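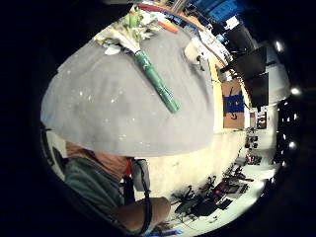

3.2 Collection procedure

Demonstrations were gathered with the Girnitlow hand-held gripper, which carries a single wide-angle camera and is operated directly by a person. No robot arm is needed during collection. The operator holds the tool, carries out the task at normal working speed and releases the trigger to close the episode. Image frames and finger width are stored with a shared clock, and the tool's path is recovered afterwards by the mapping stage of the Bangash pipeline (Section 3.4).

The full set, referred to below as Trestden, holds 3,797 episodes from 8 operators. Each operator received a short briefing and a written list of tasks, but was free to choose the grasp and the direction of approach. We did not clear or rearrange the surroundings between sessions. Household objects, screens, cables and people may therefore appear in any episode, and the lens bends straight edges strongly towards the rim of the view. We kept this distortion in the training images, as early trials with rectified input lost too much of the area beside the fingers.
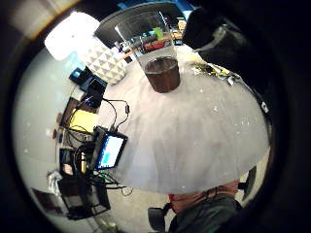
Figure 3. View from the camera on the hand-held gripper during collection: a round white table with a clear plastic cup partly filled with a dark brown liquid, and electronics and cables along the left side.

Transparent and partly filled containers were given their own task group of 984 episodes. They are difficult for two reasons: the background shows through the wall of the container, and a firm grip can deform it. Operators were asked to close the fingers slowly on such objects and to keep them upright throughout. Episodes longer than 60 seconds were discarded, as were those in which the mapping stage lost track of the tool – most often when a plain surface filled the view. The remaining episodes were passed to the Bronano policy without further labelling.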